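Ticket 793 – Reception, Trurkthorpe: small table by the counter
Raised by: Tekle Assefa
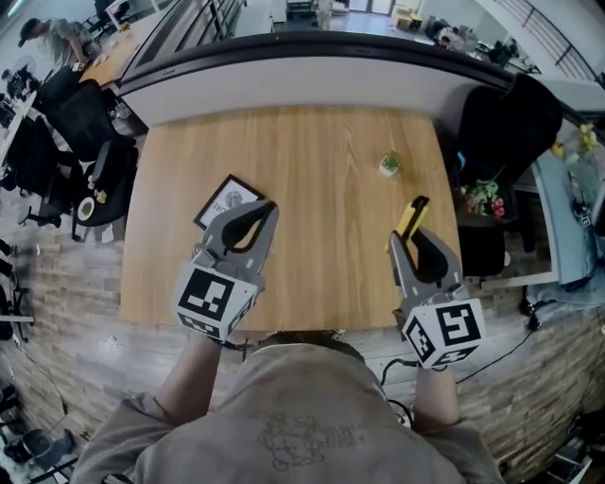

Table with framed card and succulent, curved counter behind.

Reported: table rocks when leaned on, and the framed card keeps falling over.

October, 15:10 – Feet checked. One pad missing, replacement fitted. Rocking stopped.

15:40 – Stand on the back of the frame is bent. Straightened it, still slips. New frame ordered from Berchtold.

Status: open, waiting for frame. Passed to Tarcísio Barbosa.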